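Teuber Opens Its Seating Workroom in Mumside -- Custom Benches, Recovered Sofas and a Fabric Wall You Can Take Home in Pieces

MUMSIDE, October -- I've been recovering other people's couches for a long time, mostly out of a garage in Nurkent with one good window, and this month I finally get to say it: Teuber has a real front door! The new workroom and showroom is open at 902 Evmont Road in Mumside, and I'd love for you to come by and sit on things.

Teuber makes and recovers seating for regular homes. Window seats, kitchen benches, sofas that still have a good frame under a sad cover, the odd ottoman. I do the measuring and the patterns myself, and the sewing happens in the back room, where you're welcome to stick your head in and watch. Up front there's a fitting area, a cutting table you can spread your own samples out on, and a wall of fabric swatches that I've been collecting for years (you can borrow up to seven at a time, and please do bring them back).

The big news along with the opening is our first ready-to-order line. I'm calling it the Evmont collection, after the road. It comes in three depths, and every one of them can be made as a freestanding bench or as a loose cushion for a built-in you already have. I went back and forth on the depths for most of the spring. The shallow one is for hallways and kitchen tables, the middle one is what most people will want, and the deep one is for folks who like to pull their feet up and stay there.
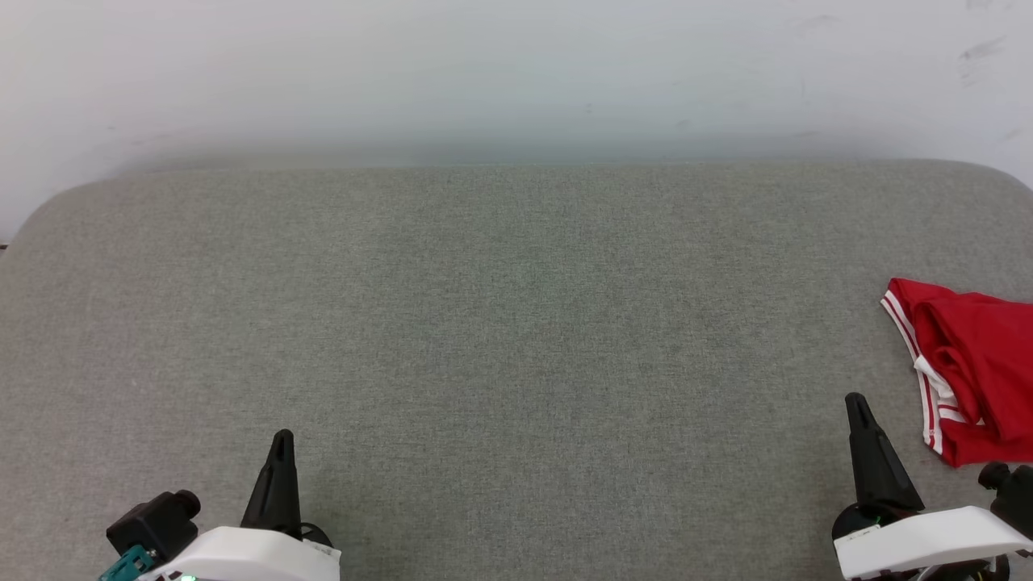
Color is where my customers get stuck, so let me put in a word for light gray. People come in scared of it, especially people with kids, and I get that -- a pale seat in a busy house sounds like asking for trouble. But look at a fine weave with a bit of speckle in it, where the threads go slightly lighter and slightly darker, and you'll see it isn't one flat color at all. It sits quietly against an off-white wall, and then somebody drops a pair of red shorts on it, or maybe it's a sports top, with white stripes down the trim, and the whole thing looks like a room where people live. I also like a rounded corner on a seat like that. It's kinder to shins, and it's easier on the eye in a small room than a hard square end.

Every Evmont piece can be ordered with a zip-off cover, and I'll cut a second cover at the same time if you ask for it when you place the order. I'd really encourage that for the paler fabrics. Cutting both from the same bolt means they'll match, and you'll always have one on the seat while the other is in the laundry.

Orders are open now. Turnaround on the Evmont line is seven weeks from the day you approve your fabric, and recovering jobs run longer depending on what I find when the old cover comes off (I have pulled out some very strange things, and an awful lot of pencils). Delivery and fitting are included anywhere in Mumside or Nurkent. If you're farther out, call and we'll work something out.

If you're bringing in a piece for a quote, two photos and a rough width are plenty to get started. No need to wrestle a sofa into the car! For built-in seats, I'll come to you with my tape and my big roll of pattern paper.

The showroom opens at 10 in the morning and I lock up at 5, though if the lights are on, go ahead and knock. Parking is behind the building, off the alley. Coffee is on the counter by the swatches -- just keep it away from the linen, please.

Press and trade visitors are welcome during regular hours. Fabric samples from the Evmont collection can be picked up at the front desk.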